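How to Free Up Storage on a Panditz Phone Before a System Update

By Rosalinda Lumanlan
3 March 2024

The February firmware for the Panditz line is a 3747 MB download. The installer needs that much free space in internal storage, plus the same again while the package is unpacked. If there is less, the update stops at 9 percent and shows error 344. The download is then discarded and has to be started over.

The steps below were tested on the base model with the Narkodmont launcher. Menu names on the Kamath edition differ slightly.

Check the current free space

Open Settings, then Device, then Storage. The figure next to "Available" is the one the installer reads. Space on a memory card does not count toward the total, even if the card is set as the default location for photos.

Clear the update cache

1. Turn the phone off.
2. Hold Volume Up and Power until the maintenance menu appears.
3. Use the volume keys to move to "Clear system cache" and press Power to select it.
4. Select "Restart".

Personal data is not affected. The first start after this takes longer than usual, and apps may open slowly until they rebuild their own caches.

Do not select "Reset user data" in the same menu. It sits directly under the cache option and asks for confirmation only once.

Move photos and video to the card

Open Gallery, press and hold an album, and choose Move, then Memory card. Albums with more than 100 items are moved in batches, and the screen must stay on until the last batch is done. Set the screen timeout to its longest value first. Clips recorded in slow motion stay in internal storage and have to be copied with a file manager. 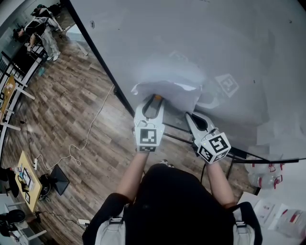
Remove offline files

Map regions, downloaded music and saved video are kept inside each app and do not show up in Gallery. Go to Settings, Apps, sort by size, and open the largest entries. Delete downloads from within the app itself. The "Clear data" button also removes the login.

Run the update

Charge the phone fully and connect to Wi-Fi. Open Settings, System, Update and press Check. If error 344 appears again, restart once and repeat the storage check. Phones bought through Clundton receive the package on a separate schedule and may report that no update is available.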